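Hand-held gripper demos: what rules for checking the pads and the table?

Rekha Subramaniam
Hello all. We are a small group in Lasetville and we record demonstrations with a hand-held gripper, mostly bathroom objects. I was asked to write a one-page rule sheet before July, when new people join. At present we record 200 takes per object and check the pads only when somebody complains. Is there any accepted practice for how often to check, and what must be kept the same on the table? Our objects are light and some are tall, so they fall easily.
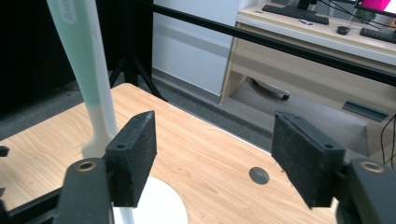

Gripper fingers over the table, with the electric toothbrush at the left.

I have read the safety standards for robot arms, but they say very little on the person who is holding the tool by hand.

Harish Chacko
Just clean the pads every morning, it is enough. We never wrote any rules and we had no problem.

Piyumi Rathnayake
I do not agree with Harish, at least if more than one person is recording. At Merna we lost 155 takes when one pad had turned a little and the operators did not notice it.

Our sheet says the following, you can copy it:
Check both pads and their screws before each session, and again after 2 hours.
Close the fingers fully with nothing between them and look if the faces meet flat.
Write the pad change in the log, with your name.
Begin every take with the fingers open and the object standing free.
If the object falls, stop the take and mark it as failed. Do not delete it.
After 3 failed takes in a row, call the session lead.

For the table, we do not fix the position of the object. We only fix the area in which it may stand, and we move it inside that area between takes. Cables should stay away from where the operator walks.

Rekha Subramaniam
Thank you Piyumi, the rule about failed takes was missing from my draft. Do you also write down which hand is used?

Piyumi Rathnayake
Yes, in the same log, one column.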